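November, 5:40 a.m., break room

Up before the alarm again, so I may as well write this down while the coffee at Cerkero is still drinkable.

When I started on the bench my job was to move kitchen things from one spot to another and fill in a sheet. Now the arm moves the kitchen things and I fill in a longer sheet. Management calls this being freed up. I have been freed up since spring and my back has noticed, I'll give them that -- it's my eyes that hurt now.

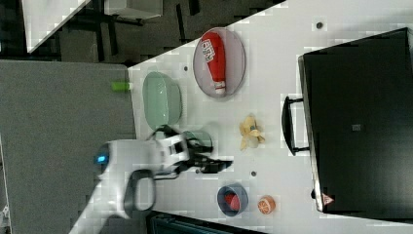

The new target came down last night: 1,000 logged picks before the Bretetti people visit. We stand at 637. The old hands used to race each other on a slow shift and the loser bought lunch. You can't race the arm. It doesn't eat, and it has never once looked embarrassed about dropping something.

What I miss is the talk. Two people at a table will get through a divorce and a kitchen remodel by noon. One person and a machine get through the radio. 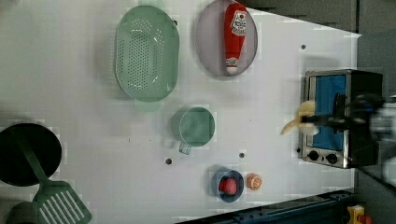

Did anyone lose their job over it? Two people moved to Shiferaw, the packing side, and one took the buyout, which makes three fewer of us however nicely the memo puts it.

The rest of us got new titles. I'm a "cell attendant," which sounds like I bring meals to prisoners. There was a 14 percent raise with it, and I took it without making a speech. The training was a morning of slides from Midulov and a quiz on where the stop button is.

My mother asked on the phone what I do all day. I said I watch a banana. She said she was glad I was settled.
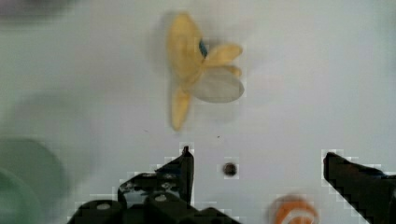 The yellow thing, from the gripper's side.

I've caught myself rooting for it, too. Last week it came in crooked four times on the same piece and I was muttering "left, left" like a man watching bowling. Then I put the piece back for it and wrote "operator assist" on the sheet, and felt oddly proud of the word operator. 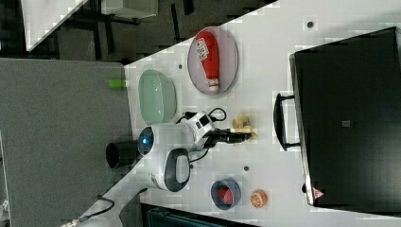
Fingers on the yellow piece, red bottle minding its own business.

Shift starts at six. I still have to ask about the overtime sheet, and the good chair has gone missing again.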